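**Visit to Nultar, cell 2, 22nd July**

Evaristo Olvera took us through the gripper check, done every 60 hours of run time. Arm to the service pose, fingers open, air off. He puts a driver to each link screw, wipes both pads with a dry cloth and compares the opening with the value on the log sheet. The log stood at 868 hours. One pad had been changed at 721. Spares sit in the drawer under the controller. Vibeke Bergmann asked about grease on the links; they use none.
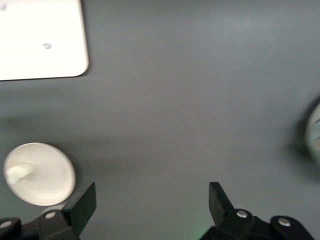

Cell 2, gripper open over the gray table, white disc at left.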